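Home | Games | Themes | Support
Card & Tile Games
2 min read

Trondlow for phone and tablet

Trondlow is a tile-matching game from Pinside. Clear the board by pairing open tiles – a tile is open when its left or right side is free. The current version has 2,068 boards, sorted by difficulty, and they can be played in any order.

Undo is unlimited. Hints cost two points each in scored play and nothing in practice mode. Your progress is saved on the device, so you can play offline.

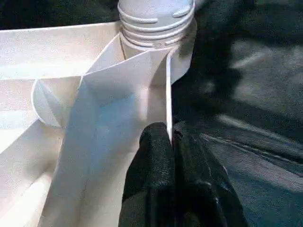 Ladi Oyewole writes that the larger tiles finally make the harder boards playable on her phone, but she would like a way to turn off the shuffle button.

The June update adds the Ezeani tile set and a left-handed layout. To change tiles, open Settings, tap Tiles and pick a set. The download is nearly 64 MB. Boards already in progress keep their old tiles until you restart them.

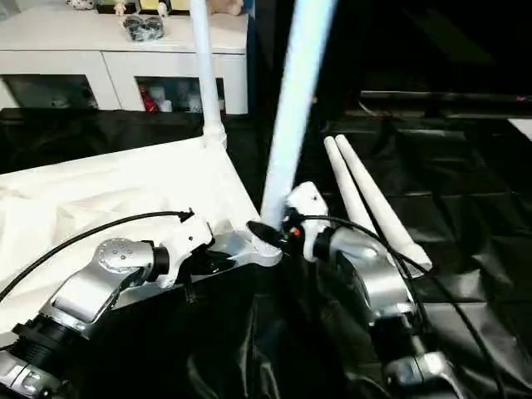 White frame between two robot grippers

A new daily board opens every morning at 6.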